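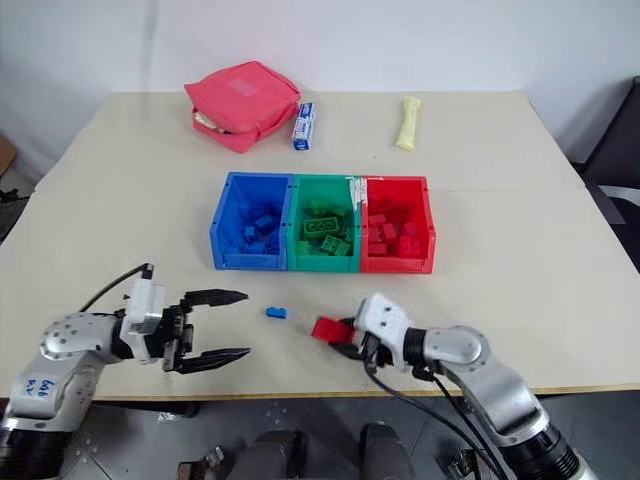
What does it mean to sort a set of objects?

To sort a set is to put every object in it into a group by following a rule. The rule has to be clear enough that two people working apart would put each object in the same group.

Chapter 4: Sorting and Grouping

4.1 Choosing a rule

Most people sort things every day. Cutlery goes into a drawer by type, post is divided by the name on the envelope, and washing is split into light and dark. In each case there is a property that matters and several others that are ignored. A fork goes with the forks whether it is large or small.

The property we choose is called the sorting key. Toy building blocks are useful for studying keys, as one block has several properties that are easy to name: its colour, its length, its width and the number of studs on top. If the key is colour, a small green block and a large green block belong together. If the key is the number of studs, they are separated, and the small green block may end up beside a small blue one.

Throughout this chapter we use three open bins joined in a row - blue, green and red - and the key is colour. Each bin takes the blocks that match it.

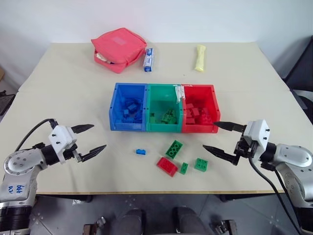
A key must also tell us what to do with objects that fit no group. A zipped pouch or a small box left on the same table is not a block, so it is outside the set and stays where it is. A yellow block would be a harder case. It is in the set, but there is no bin for it, and we would have to add a fourth group or change the rule.

4.2 Sorting in one pass

When the groups are known before we start, each object needs to be picked up only once. We look at it, decide on its group and put it down there. A tub of 500 blocks therefore takes 500 decisions, however the blocks were mixed at the beginning.

Sorting by two keys can be done in stages. Suppose the Stodell toy library has 400 blocks to sort by colour and then by size. In the first stage all 400 are placed by colour. In the second, each colour is taken in turn and divided by size. Every block has now been handled twice, giving 800 placements in all.

Before you read on, write down two different keys for sorting the contents of a pencil case. For each key, note any object that would be left without a group.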